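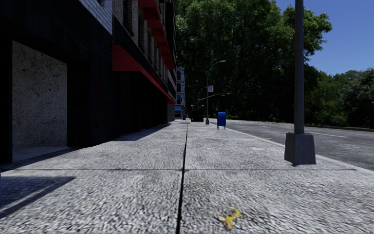
Dreltanberg series 2: has anyone seen a proper source for the April date?

ekby_fan
Three sites now say the new series of Dreltanberg starts in April and all three are quoting each other. Cluvora has put out nothing. I'll believe it when there's a trailer.

moth218
The first one credits Tibor Hegedűs as director again. He did 5 episodes last time, so it's plausible.

ekby_fan
Plausible isn't a source. Same people swore the Ekby film was done and we're still waiting.

Szekeres_201
Disagree. Andor Csonka said at the panel that the scripts were finished. Why would he make that up?

moth218
Finished scripts don't get you to April. Animation takes ages.

Szekeres_201
They've had ages. Some of you just like being miserable. 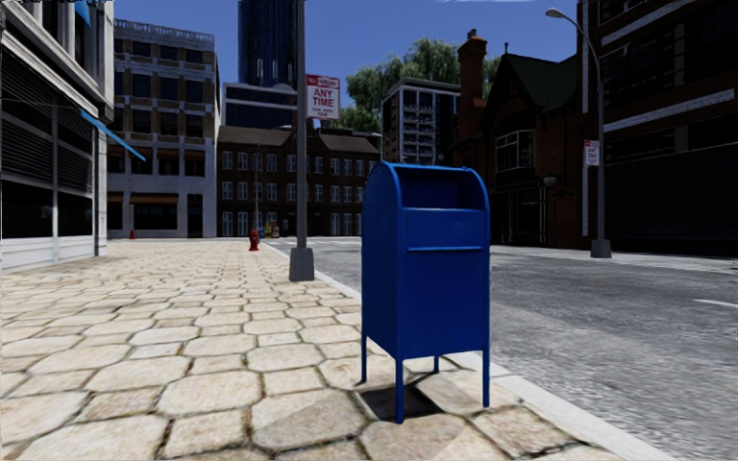
Blue mailbox by the kerb

ekby_fan
Did he give a month, though? I watched the panel and didn't hear one.

Szekeres_201
No month. He said "soon".

ekby_fan
Right. So April came from somebody's blog.

kettle196
Changing my calendar back then.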